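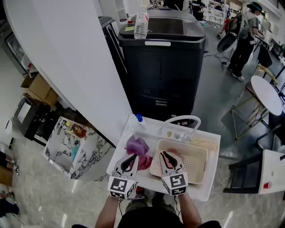 Points Transfer Pilot: Progress Report

November 15, 2020

Prepared by Siyabonga Van der Merwe for Afonso Caldeira

Status

The link between Casow hotel points and Novitz air miles has been live for test members since September. We invited 400 members and 40 have made at least one transfer. Automatic conversion after checkout works for stays booked direct. Stays booked through Vrabec still have to be credited by hand – up to 8 days after checkout – and that remains our main source of complaints.

Conversion rate

The rate is still 2 points to one mile. Novitz has asked us to hold it there until the pilot closes.

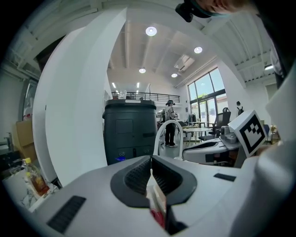
We would like to keep the same rate at launch, with no minimum transfer. Members who switch off automatic conversion keep their points in the hotel account, and the expiry rules do not change.

Open items

Clusura has not yet delivered the fix for accounts where the name differs between the two programs. Until it does, those transfers are rejected and the points go back to the member.

We need your approval of the revised member terms before we invite the next group.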